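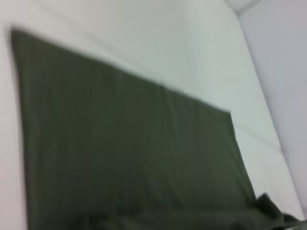

Green fabric on a white surface.

Keep the Mending Room at Walleck
Opinion
4/1/18

The district council of Drosturstead will shortly decide whether to renew the lease on the mending room at Walleck. The proposal before it would close the room and give the space over to storage for the library next door. We believe this would be a mistake, and we ask members to vote against it.

The case for closing rests mainly on cost. The room takes up 90 square feet of a public building and brings in no rent. It is open two evenings a week during the school year and less often in the summer. Set beside the price of new shelving elsewhere in the building, the saving looks attractive on paper. The council has a duty to look at savings of this kind, and we do not fault the staff who prepared the report.

The report, however, treats the room as though it were a shop with too few customers. According to the sign-in book, 156 residents used it last year. Many of them came to patch work clothes, shorten curtains or replace a zipper in a child's coat. A new coat is a serious expense for a family on a fixed budget. A zipper costs a few dollars, and the use of a sewing machine at Walleck costs nothing at all.

There is also the matter of waste. The district pays by weight for what it sends to the landfill at Cliltotstead, and old clothing and bedding are heavy. No one has worked out how much the mending room keeps out of the trucks, and the report does not attempt it. Members should ask for that work to be done before they vote. A saving in one column that returns as a charge in another is of little use to the taxpayer.

Some residents have argued that sewing is a private skill, best learned at home, and that public money should go to things that people cannot do for themselves. This view deserves a fair answer. It assumes that there is someone at home who can teach, and a machine to learn on. In many households there is neither. The district's schools dropped sewing from the timetable years ago, when the old Shearer building was sold, and nothing has replaced it. A person of 24 who grew up here may never have been shown how to thread a needle.

We accept that the present arrangement could be improved. The opening hours are hard to find on the district's website. The machines need regular service, and a modest yearly sum should be set aside for it. A small charge for thread and other supplies would be reasonable, provided that it is waived for those who cannot pay. The library's need for storage is real as well – but the basement at Walleck has not been properly surveyed since the boiler was moved, and that ought to come first.

The lease should be renewed for two years, with a full review in March of the second year. By then the council would have proper figures on use, waste and cost. Residents who wish to comment may write to the clerk before the vote or speak during the public portion of the meeting.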